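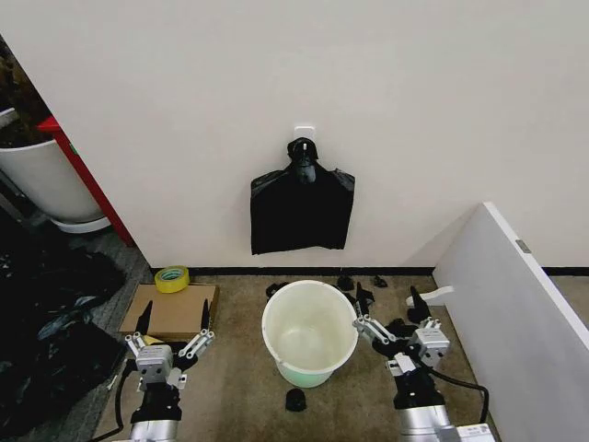
Trash day at the Lovville office. Bucket, bag on the hook, both arms in position.

Saturday, September 5, 2020 and I'm teaching two arms to change a trash bag. By remote control. Living the dream

Thread bc people keep asking what "showing the robot" means. I drive, it records, later the model tries to copy me. Thats basically the job

Target for this task is 500 good demos. We're at 170. Due in October, so, yeah

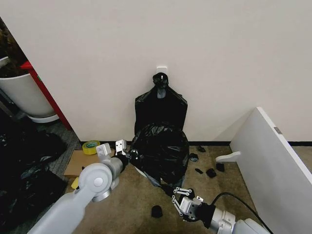 Hardest part is grip. Black plastic is thin, shiny, folds on itself, and I can't feel a thing through the controllers. All eyes. You learn to pinch a fat fold and go slow

Also you can't fidget. Every little wiggle I make goes in the data. Had to toss 23 runs last week bc I kept regrabbing for no reason

Somebody at Kawaguchi told me to do it like I'm teaching a kid. Ok but a kid has wrists
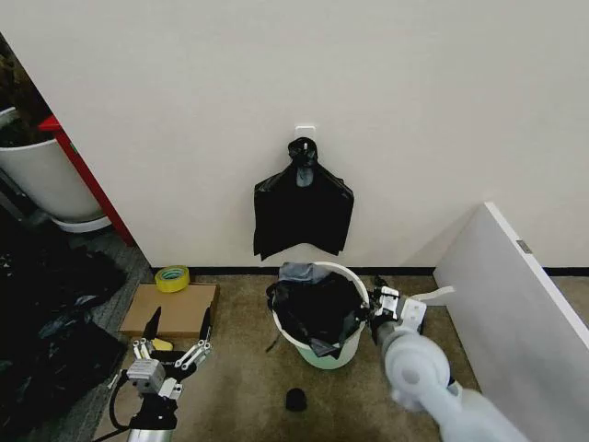
Liner over the rim is its own skill. One side first, then the other, dont yank. If you yank the whole bucket walks across the carpet

Tried the Rorkeo controllers for a bit. Lighter, but the trigger is mushy. Back on the Skodent ones, hands are happier

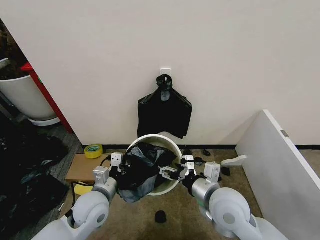 Two hands at once is where new operators get stuck btw. Everyone favors thier good hand and the other arm just sits there. Practice with both sides pulling the same amount. Boring, works

Q from the replies: do bad runs ever get kept? Yes if I fumble and then fix it clean. Those get a seperate tag

ok break over, back to bags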